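The town of Erkberg is hiring a Visitor Services Coordinator to run the visitor center on Depot Street and look after the town's listings, brochures and event calendar. The job is year-round and open until filled. We will start reading applications in April.

## About the town

Erkberg sits where the county road crosses the old rail line. Most people who stop are on their way to the lake or to the state park on the other side of it. Some come for the courthouse square, the quilt show, or the Saturday-night style street dances that the downtown merchants put on in summer. A good many come because they had family here once and want to see the cemetery or look through the church records.

The visitor center is in the former freight office. It has a front counter, a rack room, a small back office and two public restrooms that are open whenever the building is. The chamber of commerce has the other half of the building and its own entrance. You would share a copier, a kitchen and a parking lot with them, but you would work for the town.

## What the job is

You would be the person visitors meet when they walk in, and the person who answers when they call or write. Part of the day is spent at the counter. The rest goes to keeping information right: hours, closures, road work, which motel is full, which café has changed hands.

Regular duties:

- Open and close the center and keep the counter staffed during posted hours
- Answer phone, mail and email inquiries, usually by the next working day
- Keep the brochure racks filled and pull anything out of date
- Update the events calendar and the lodging and dining pages on the town website
- Schedule and train the part-time counter clerks
- Put together welcome packets for reunions, tour buses and new residents
- Lead the courthouse square walking tour in season, and train others to lead it
- Keep the daily visitor log and write a monthly report for the town manager
- Handle merchandise sales (maps, postcards, the town history, T-shirts) and close out the register

The walking tour covers twelve blocks with stops at the courthouse, the opera house and the mill race. It goes out in most weather. There is a script, written in pieces over the years, and parts of it contradict each other. Fixing it would be an early project for you.

## Projects coming up

**Marnuso Trail.** The first section of this walking and bicycle trail has been graded and will open once the bridge railing is in. The trailhead is two blocks from the center. You would write the text for the trailhead sign, order the printed map, and work with the parks department on parking directions. Expect a lot of calls about dogs, horses and restrooms.

**Hubáček Mill.** The town took title to the mill building after the last owner closed it. The ground floor can be opened for supervised visits of up to 30 people. You would take bookings, keep the waiver forms, and arrange for someone to unlock. The upper floors are closed and will stay closed until the stairs are rebuilt. Please note the spelling, accents included. The family has asked that we get it right on signs and in print, and for a long time we didn't.

**Booking and calendar software.** We are moving our calendar, tour bookings and visitor log to a system called Nileo. The town clerk's office is already on it. You do not need to know it when you start. You do need to be willing to type in the old paper calendar and check it line by line.

## Who we are looking for

You must have:

- A high school diploma or equivalent
- At least 2 years of work dealing directly with the public (retail, hotel, library, restaurant, front office and similar jobs all count)
- Clear, correct written English
- Everyday comfort with email, spreadsheets and shared calendars
- A valid driver's license, or another dependable way to get to the lake and the mill
- The ability to lift a box of brochures and to stand or walk for the length of a tour

It would help if you have:

- Conversational Spanish or Czech
- Experience supervising part-time staff
- Some background in local history, page layout or event planning

You do not have to live in Erkberg now, and you do not have to move here. You should know the area well enough to give directions, or be ready to learn it quickly. During your first weeks we will pay you to drive the county roads with a map and visit every motel, campground and eating place we list.

## Hours and pay

The job is full time in the warm months and four days a week the rest of the year, with benefits kept at the full-time level throughout. The center is open on weekends from spring through fall, so you would work most of them and take your days off during the week. Evening work comes up for the street dances, the lighted parade and a few town meetings.

Pay is hourly, at grade 2 on the town scale. The current scale is posted at the town hall and we will mail or email a copy to anyone who asks. Benefits include health coverage, paid holidays, vacation and sick leave, and the town retirement plan after the waiting period. Holidays worked are paid at the overtime rate.

## How to apply

Send the following to the town clerk, on paper or by email:

1. The town application form, filled out and signed
2. A letter of no more than one page telling us about your work with the public
3. A writing sample of up to 200 words describing a place in the county that you would send a visitor to, and how to get there

The writing sample does not have to be about a well-known place. Please write it yourself and write it for someone who has never been here. If you are applying from outside the county, you may write about a place near you.

Forms are available at the town hall front desk, at the visitor center and at the public library. If you need the form in large print, or need help filling it out, ask at any of these and someone will sit down with you.

Please do not send photographs of yourself, original certificates or anything you need returned.

## What happens next

The clerk's office will confirm that your application has arrived. The town manager and the parks director will read all complete applications and invite a short list for interviews. Interviews are held at the visitor center and include half an hour at the counter with one of the current clerks. References are called only after the interview, and we will tell you before we call them. The person chosen will need to pass the standard background check that applies to all town employees who handle cash.

We will write to everyone who applied once the job is filled.

## Seasonal counter clerks

We are also taking applications for part-time counter clerks for the warm season. Clerks greet visitors, answer the phone, stock the racks and run the register. Shifts are mornings or afternoons, and weekend shifts are the ones we most need to fill. Applicants must be at least 16. Use the same form and write "seasonal" across the top. No letter or writing sample is needed. Students should list the date school lets out and any weeks they already know they will be away.

The Town of Erkberg is an equal opportunity employer.
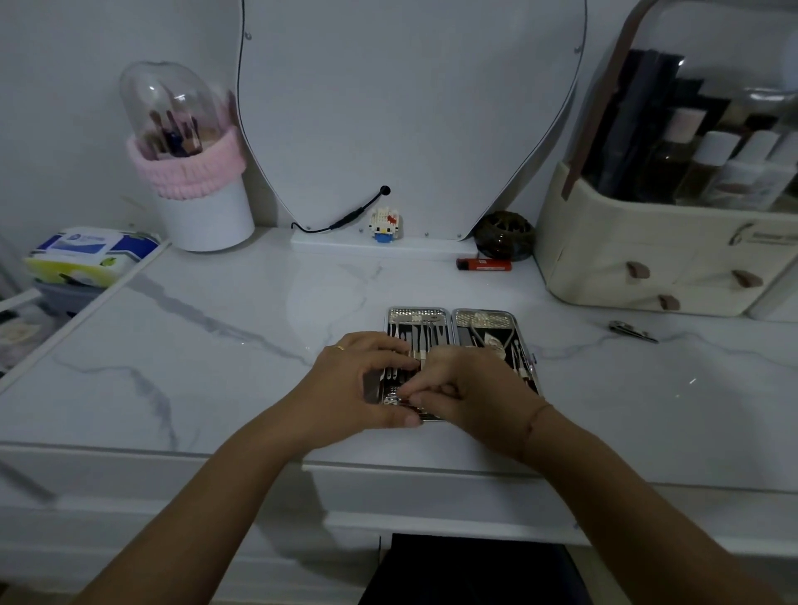
A current clerk, asked to add a line for applicants, wrote that the question she gets most at the counter is how to reach the lake without going through the road work, and that anyone coming to interview should drive both routes first. She added that the seasonal shifts can be traded among the clerks as long as the change is on the calendar by noon the day before, and that the afternoon shift is the busier of the two.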